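Arkcombe Institute of Textile and Footwear Studies
Unit 6: Domestic Footwear in the Household Economy
Handout for Weeks 4 and 5

Preliminary remarks

Students are expected to have read the Cundgate inventories in transcription before the Week 4 lecture. Copies are held in the short loan collection and may not be taken out of the reading room. The glossary at the back of the unit reader should be used for trade terms; spellings in the inventories vary considerably and have been left as they stand.

6.1 Scope of the term

For the purposes of this unit, domestic footwear means any shoe made or sold chiefly for indoor wear. The category includes the backless mule, the closed felt slipper, the knitted bed-shoe and the moulded slide. It excludes clogs worn in wash-houses and dairies, which were charged to the working wardrobe and are treated in Unit 7.

The boundary is not always firm. In the Cundgate material, a pair described as house shoes in one year may be entered as garden shoes two years later, at a lower value. Such entries should be read as evidence of a garment moving down through the household, and students should resist correcting them.

6.2 The Cundgate inventories

The series comprises 254 household inventories, in which 1,158 separate entries for footwear have been identified. Of these, 300 can be assigned to indoor use with confidence. The remainder are either outdoor shoes or entries too brief to classify – 'one pair, old' is a common form.

Three points of method apply. Values were set by neighbours and tend to be conservative. Children's shoes are seldom listed separately. Footwear in use at the time of valuation was sometimes passed over altogether, so the absence of slippers from a bedchamber does not establish that the household had none.

6.3 Workshop production at Hallusitz

The Hallusitz workshops supplied felt slippers to a wide district and reached an output of 3,000 pairs in their best season. Cutting was done centrally. Sewing was put out to households in the surrounding villages and paid by the dozen, with deductions for spoiled felt. The account books record these deductions in a separate column, coloured red in the later volumes.

Soles were of doubled felt until the firm of Zariņš began to supply a thin leather outsole. The change raised the price and lengthened the life of the slipper, and complaints about slipping on polished floors appear in the correspondence shortly afterwards.

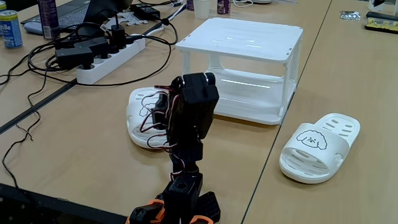 Why did the backless form persist when closed slippers were warmer?

It was quicker to put on and take off, it tolerated a poor fit, and it required less material and less labour to make. The Hallusitz price lists consistently place it below the closed slipper.

6.4 The moulded slide

The slide with a single broad strap belongs to a later phase, in which the upper and sole could be formed with little or no stitching. Decoration moved accordingly to the surface of the strap. Students should compare this with the embroidered vamps discussed in Week 3, where ornament was worked before assembly and often by a different hand.

Reading for Week 5

Unit reader, sections 11 to 14. Hallusitz account book, extracts C and D. The optional section on felt grades will not be assessed.

Written work

Submit a commentary on one inventory of your choice by the end of May. Identify the document by its series number, transcribe all footwear entries in full, and discuss the organisation of rooms in relation to where the footwear was found. Late work is to be lodged at the Arkcombe programme office before 4 pm, with the usual cover sheet attached.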